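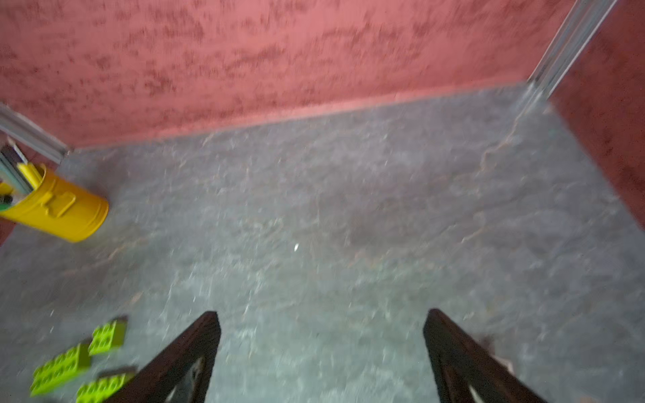
Ticket: Newsletter sign-ups stuck on "pending" after the move to Mirnico
Status: open again, sorry

Hi all, me again. So the short version is that people fill in the sign-up form on our site, they get the thank-you page, and then the confirmation email never shows up. No email, no link to click, so they sit in the list as "pending" forever. As of Sunday I have 132 of them.

We moved the whole list over from Prondach in September, all 2,207 addresses, and the import went fine. Regular newsletters go out fine too! It's only the confirmation mail that goes missing.

What I've tried so far:

Signed up with 3 addresses of my own at different providers. One confirmation came through after 50 minutes (in spam), the other two never came.

Switched the sender name from "Plallholm News" to plain "Plallholm". No change.

Turned double opt-in off and on again. No change, and it wiped my custom wording on the thank-you page, so save yours somewhere first if you try this.

Checked the DNS records. The one for regular mail is green. There's a second one for "system messages" that says "not verified" and I have no idea if it ever said anything else.

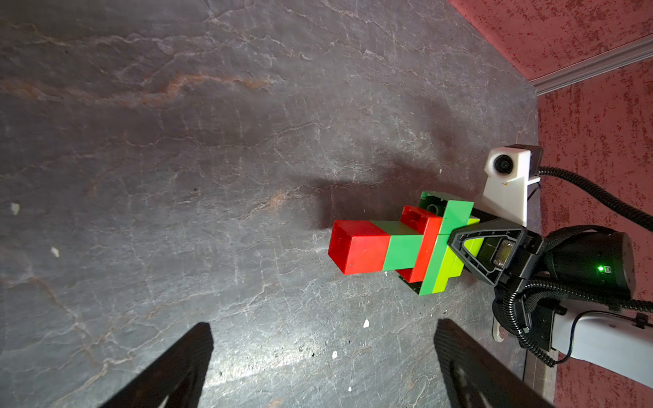 Leonora Cabrera

Update, same evening. Shadi Aoun replied from support (thanks Shadi, that was fast) and asked me to look at the second record again. The old Prondach entry was still sitting there under the same host name, so there were two of them fighting. I deleted the old one, pasted in the Mirnico one and waited. Still "not verified" at 9 pm, but the help page says it can take a while to update, so I went and made dinner.

Next morning: green! Signed up with a fresh address and the confirmation landed in the inbox in under a minute - not even in spam.

So why is the ticket open again? The old pending people. Deisy Villca in the other thread said there's a "resend confirmation" button, but I only see it when I open one contact at a time, and I'd rather not do that for the whole pile. Is there a bulk version hidden somewhere? I'm on the basic plan if that matters. I don't want to just mark them all as confirmed, they never clicked anything.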